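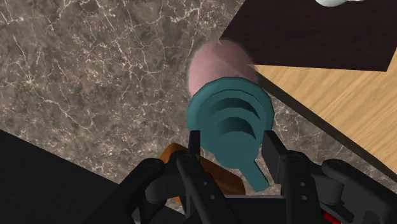 October, too early in the morning

Couldn't sleep again so I'm writing this with cold feet and the good pen. I finally finished the Dvorak scarf last night!! 173 rows, and I only had to rip back once (okay, twice, but the second time was tiny). It's longer than I meant it to be and the last 9 rows are a slightly different green, since I ran out of the first ball and the shop had a new batch in. Narayanan says he'll wear it anyway. We'll see.

Next up is a hat for Mom, 80 stitches to cast on, and I want that soft gray. Need to call her about her head size. Also need milk and stamps.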